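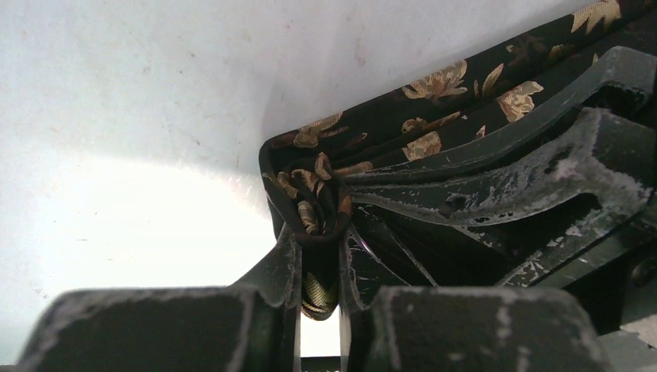 4. Sorting and folding the small cloths

Before you start: wipe the surface, clear a space in front of you. Bostovby basket on one side, divided tray on the other.

1. Take one cloth from the basket. Just one.
2. Shake out, lay flat, pattern up. Pull any twisted bits loose by hand.
3. Fold in half, then half agian. Roll from the short end.
4. One roll per compartment. Back row first.

Note: silky cloths slip. Roll tighter.
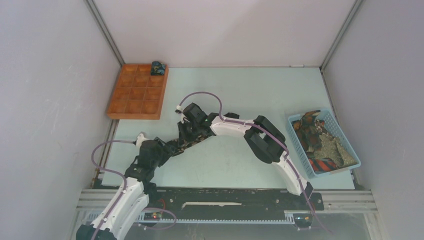
Does it matter which compartment a cloth goes in?
Any will do, but keep the same patterns in one row so you can find them later.

5. Thicker cloths: fold only, dont roll. Leave these in the basket if they won't fit.
6. Press each roll down below the rim.

CAUTION: don't force a cloth in, the thin partitions can split. Don't lift the tray by them either.
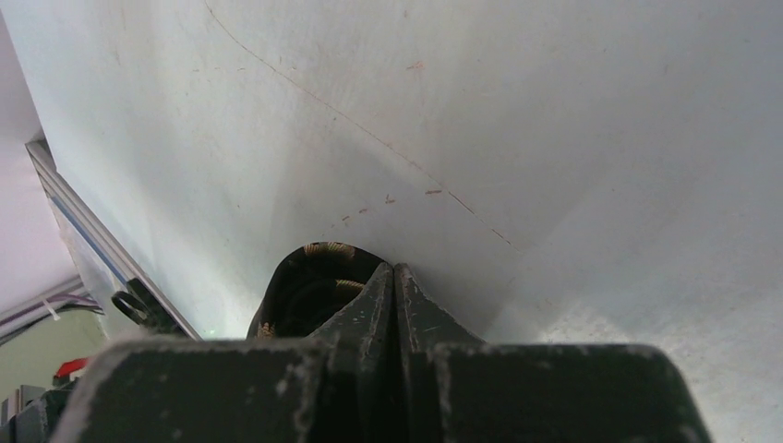 Black patterned cloth, bunched up.

7. Any left over? Back in the basket, go to section 5.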